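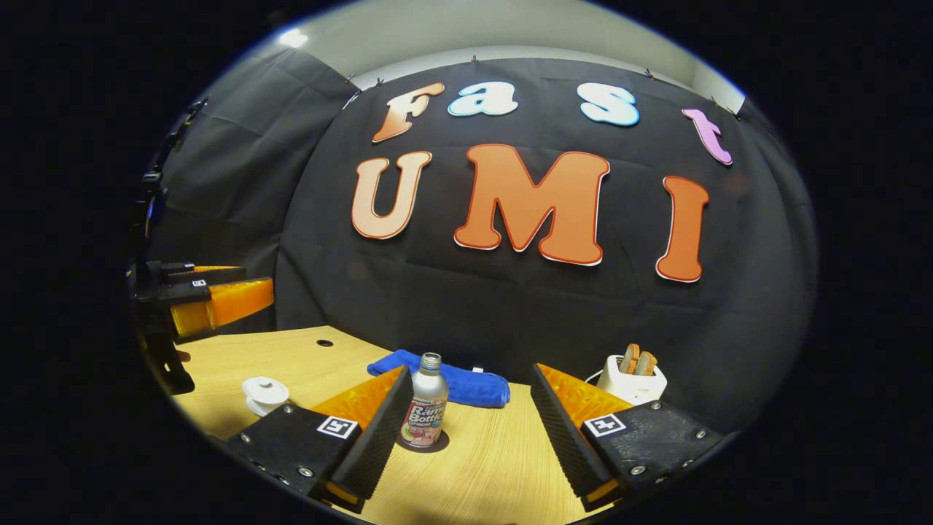 Waltraud Schnyder thinks I was too easy on them. She wrote to me the evening after the open day at Maranside to say that she had come away annoyed, that the whole thing was "a cookery demonstration without any cookery", and that if a firm wants public money it should show the public what its machines can do by themselves.

Last updated: September
Print this page | E-mail this page
15 comments | 29 shares

I have thought about her letter a good deal and I still disagree with most of it.

For those who were not there, Itoma opened its workshop at Maranside to anyone who cared to book. We were taken through in groups, given a talk, and then allowed up to the tables. The firm has applied for a grant of 4,000 pounds from the town fund, to go towards running the same sort of day for schools, and that is why some of us went with notebooks.

The part that upset Waltraud was the table with the hand-held grippers. These are tools with two fingers that a person holds, one in each hand, with a camera looking out over the fingers. You pick things up with them. The camera records what the fingers do, and the recordings are later used to teach a robot arm the same job. The backdrop has "Fast UMI" on it in big coloured letters, and the things on the table are what you might find in any kitchen: a toaster with two slices of toast in it, a rolled blue towel, a small white lidded pot, a grape drink in a silver bottle with a screw cap.

Waltraud's complaint is that a person does all the work at this table. She is right about that. The person moves the towel, and the person decides where the towel goes. She had expected a robot, and she felt she had been shown a pair of tongs.

My view is that this was the most useful table in the building. I have been to a fair number of these events over the years, and the usual pattern is that a machine does one thing very well behind a rope. It does it again for the next group. You learn that it can do that one thing in that one place, and you go home. You are not told how long it took to get there, or how many people stood at a bench repeating the same movement until there was enough material to learn from. At Maranside we saw the repeating. It is dull to watch, and I think people who are asked to form an opinion on automation should see the dull part.

I had a turn myself. Darren Treloar, one of the staff on the table, showed me how to hold the tools and then let me get on with it. My session was 30 minutes. I was poor at it. Squeezing something between two pads is easy enough, but you lose the feel of your own fingertips, and I kept coming in at the wrong angle. I was told to slow down, and later to slow down again. By the end my forearms ached. I now have a much better idea of why a robot might find a towel difficult, and I did not get that from the talk.

Where I do agree with Waltraud is on what was left unsaid. The talk dwelt on what the arms may do in people's homes one day and passed quickly over who will be doing the recording. If this sort of work grows, somebody will be paid to stand at a table like that for a whole shift. I asked what the pay was and how long the shifts were. I was told that it varied. That is a poor answer from a firm that wants to talk to schoolchildren about careers, and I hope the people deciding on the grant will ask it again and wait for a proper reply.

I also thought the firm should have had an arm running at the next table on movements learned from those tools. Visitors would then have seen both ends of the job. Erdem did this at their open day in Pukamholm last year, and although their arm was slow and had to be restarted while I was there, the crowd round it was the largest of the afternoon. People are more forgiving of a machine that gets things wrong than firms seem to believe.

Waltraud says at the end of her letter that a demonstration should demonstrate something. I agree, and I say this one did. It showed that before a machine can clear a breakfast table a person has to do it first, many times over, with awkward tools and somebody telling them to slow down. I would rather children saw that than another arm behind a rope.

I would give Itoma the money, on condition that the question about pay is answered in writing before the first school visits. Waltraud would not. She has said she will be putting her own case in a letter to the fund, and I have offered to read it before it goes.

Print this page | E-mail this page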